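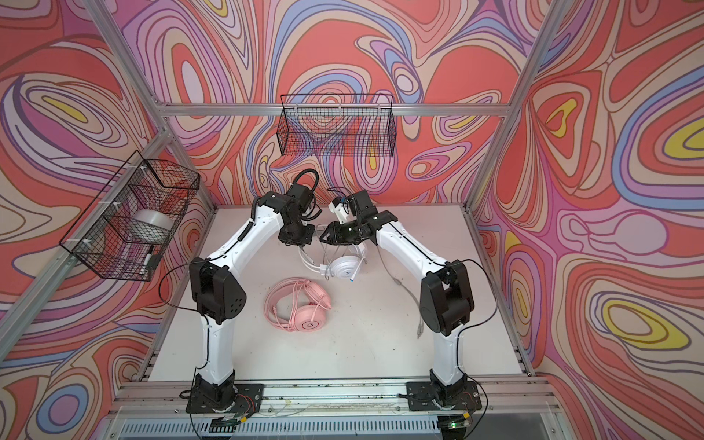 Last updated: 26 October 2022

Tendico releases Lustura 10 planning software for two-arm cells

Update adds cable-aware motion planning and shared perception between fixed and wrist cameras

Tendico today released Lustura 10, a new version of its control and planning software for small two-arm robot cells. The release is aimed at work with corded goods such as headsets, chargers and adapters, where a cable can cross the path of an arm or lie over the part to be picked.

Earlier versions of Lustura treated a cable as a fixed obstacle. Version 10 models it as a chain of up to 126 linked points and updates the chain after each grasp. The planner then checks both arms against the same model before a move is sent to the controllers. Joint commands go out at 100 Hz.

"Rigid parts were largely covered in the last release," said Chutima Thammasiri, head of planning software at Tendico. "Cords were the main source of stopped runs — the planner would find a path for one arm and leave the other with no way out."

Perception has also been reworked. A fixed camera supplies the layout of the work surface, and a wrist camera supplies the close view near the gripper. Lustura 10 merges both into one map and lowers the weight of any region that is out of focus or in shadow. 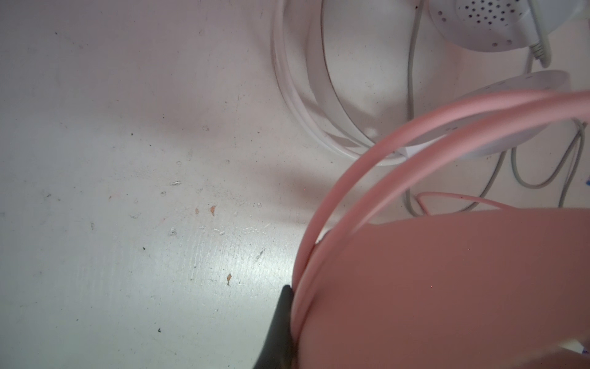 Wrist camera view: gripper finger against the headband of a pink headset, with cords and a coiled flat cable beyond.

Other changes in this release:

New log viewer with joint, gripper and camera data on one timeline
Offline replay of recorded runs of up to 2000 seconds
Separate speed limits for the left and right arms
Grasp settings stored per item type

Huvbridge, a returns processor, has used a test build on mixed audio accessories. "We could drop most of our hand-written waypoints," said Onyekachi Akande, automation engineer at Huvbridge.

Lustura 10 is available now to customers with a current support contract. A migration tool for older cell files will follow in November.

Press contact: Yvette Leclerc, Tendico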